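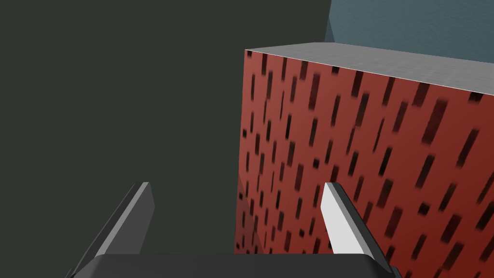

Week 3 handout: the Flimar run and why it stopped

Right, so this is the run I kept going on about last time. We had the two-armed model in the simulated flat, the one Gholamreza Farahani built for the Ivamora project, and the job was dull: bring the right gripper up to a box and close on it. It got 31 steps in and then the arm just kept pushing. No alarm, no stop, nothing in the log but a cheerful 'moving'.

My first guess was a bad camera. Wrong! The planner thought the wrist was 4 cm further back than it was, so every contact looked like open space. And the force limit, which should have caught it, had been set to 12 in January for another arm and left there (by me, sorry).

Look at the two arms as a pair when you go through your own logs. The left one can sit with its fingers open and up while the right is pressed into the purple box, and if you only plot the left you'll swear all is well.

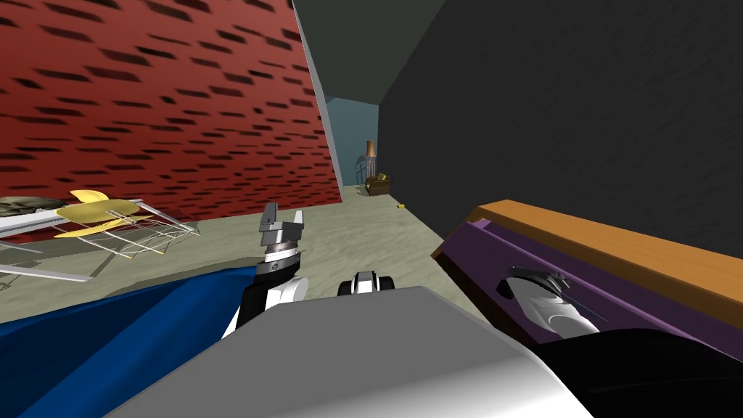
Marta Zhuravel: I'd still argue the limit is the real fault. A wrong wrist offset will happen again, and the arm ought to stop whatever the planner believes.

Fair point, and I've moved it up the list. For next week, then:

Check the wrist offset before you load a task.
Set the force limit for the arm you have – don't copy mine.
Write down what the log said at the moment of contact, even if it's just 'moving'.

Bring your plots for both arms and we'll start with those.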